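The night shift got a new coworker and I have opinions

I've been doing evening turnover at the Endlow for going on five years now. If you've never been, it's one of those furnished short-stay buildings, 181 units plus the lounges, and people are in and out of it all day long. My job, to put it plainly, is making everything look like the last person was never there. Back in August we got told at the start of shift that two robots from a company called Jenderel were coming to help with "light reset tasks." That was the phrase. Light reset tasks. We all looked at each other like, isn't that us?

So I've had a few months with them now, and people keep asking me about it (my sister especially), and I figured I'd write it down once and just send everybody the link.

First thing, I was scared for my hours. I'm not going to pretend I was above it. I went home that first night and did the math on the back of an envelope, what I could live on if they cut me to 3 shifts, and it wasn't pretty. They haven't cut me. What they did do is stop replacing people who leave, and we all noticed that. Two girls moved on in the fall and their lockers are still empty. So when somebody upstairs says no jobs were lost, well, okay, but there are fewer of us eating dinner in the break room.

The work itself is different in ways I didn't expect. I used to do a lounge start to finish. Trash, surfaces, floor, pillows, done, close the door. Now the robot gets the pick-up part and I come through after it with the spray and the cloths, and then I sign off on the tablet. The tablet is the part I can't stand! There's a checklist app called Gisisell that has 39 boxes for one lounge, and if you skip one it bounces you back to the top. My first week with it I spent more time poking at that screen than I did cleaning.

But my back – oh my goodness, my back. All the bending was the worst of this job and I'd just gotten used to it, the way you get used to a noisy fridge. I'd get down for every sock and every remote and every kid's shoe, all night long. Now I bend maybe half as much and I sleep better. I didn't think I'd be writing that.

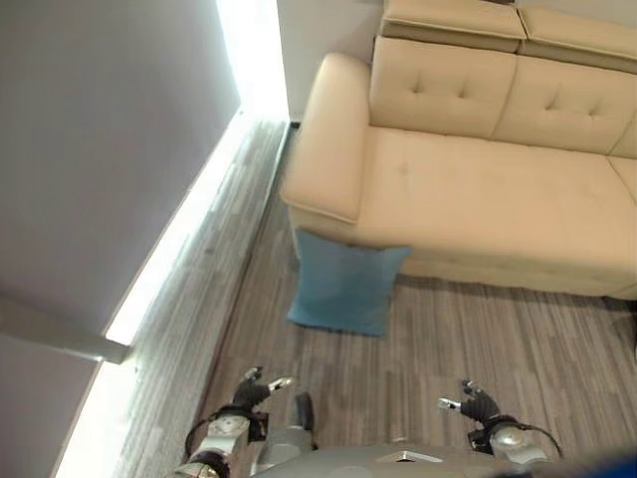 Pillows are where I'll argue with anyone. Folks who don't do this work think a pillow is nothing, you grab it and you toss it on the couch and you go. But a guest walks into a lounge and the pillows are the first thing that tells them whether somebody cared. And they're on the floor constantly, I mean constantly, like that blue one propped up against the front of the cream sofa. Me, I'd scoop it up on my way past without even slowing down, give it a smack and set it by the armrest with the corner up. The robot takes its sweet time over a thing like that, and then I usually fix it anyway. I've been told I don't need to fix it. I'm going to keep fixing it.

The other change is I talk less. When there were more of us on, you'd always have somebody across the room to complain to, and half of what got me through a long night was that. Now it's me and the cart and the motor noise. I started bringing one earbud, which we're technically allowed after 9 p.m., and I've gotten through a whole lot of podcasts.

They're saying the Cheetham building across the street gets theirs next, and a few of the ladies over there have been asking me what to expect. I told them to get their questions about hours answered on paper before the first one rolls in, and to ask for the tablet training twice. Also bring your own stylus, the ones they hand out are junk.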